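# How our club teaches a robot to use its hand

Do you like to press buttons? Most people do. For a robot it is a difficult job, and in our club at Tilencombe we work on it the whole term. This page tells you how we do it, so you can decide if you want to join.

## A robot does not know what a button is

When you were very small, you learned to hold a spoon. You dropped it many times. Your family showed you again, and slowly your hand understood.

A robot arm needs somebody to show it too. Our arm is called Sturna. In September Sturna could only go up, down, left and right. If you put a cup in front of it, it pushed the cup on the floor. (We use plastic cups now.)

## We show, the robot copies

The thing we use for showing is a hand-held gripper. It has two fingers that open and close, and it has a camera. You hold it yourself, like a big pair of tongs, and you do the job slowly. One time doing the job is called a **demonstration**, or "demo" for short.

The camera records what is in front of the fingers. Later, a computer program looks at all the demos and tries to find what is the same in them. This takes a lot of demos! For the cup job we recorded 318, and Sturna still missed the cup sometimes. For the job after that, which we named Batista, we have 1449 and we want to reach 3000 before December.

## What you do in one turn

1. Put on your club badge and wash your hands. Sticky fingers make the gripper sticky.
2. Check that the square black-and-white tags on the gripper are clean. The computer uses them to know where the fingers are.
3. Bring the fingers to the object, one on each side. Go slowly, about as slowly as you would pat a sleeping cat.
4. Look at the soft orange pads. They have ridges and they can bend, so you do not need to squeeze hard.

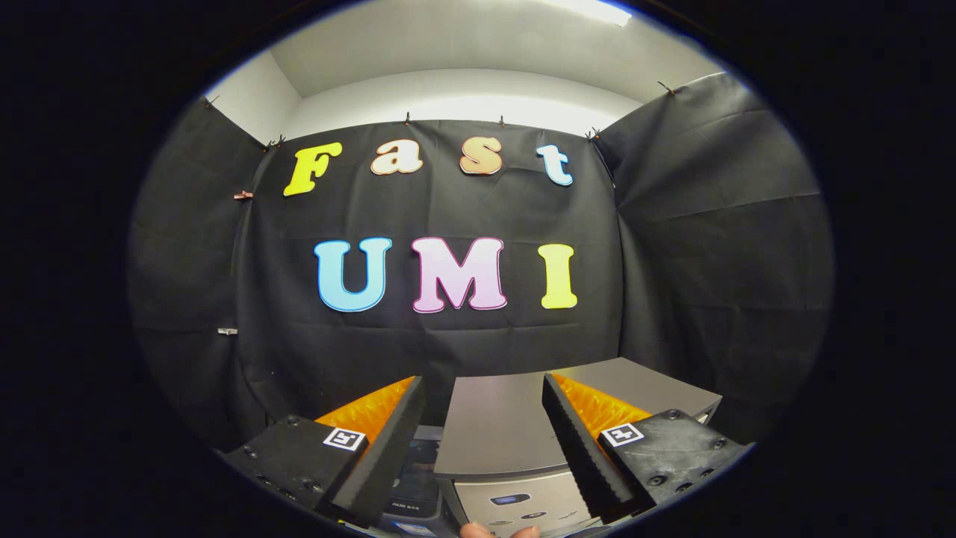 5. Say "done" in a loud voice, so your partner can stop the recording.
6. Write the demo number in the Bellano notebook. If you made a mistake, write this also. Please do not tear out the page.

## Some words to remember

**Gripper:** the hand of a robot, or a tool with the same shape.

**Marker tag:** a small square with a pattern which a computer can read.

**Backdrop:** cloth or paper hanging behind the things you record. Ours is black.

New members can start at any age from eight years. Bring a snack and closed shoes.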